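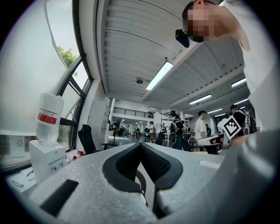 Windell sells its 18-inch draft stopper as the last one your door will ever need, and I'd take that with some salt. The filling is fine. The cover is the weak part, a thin cotton that snags on rough floors. A tougher cloth would cost more, maybe a brown woven mesh with a crosshatched pattern like the strip between the two dark gray finger pads, and Windell doesn't offer one. The claim of 3000 door swings comes with no test report.

Comes in packs of 2. Order before April if you must.

Reviewed by Mateja Georgiev

Print this page
E-mail this page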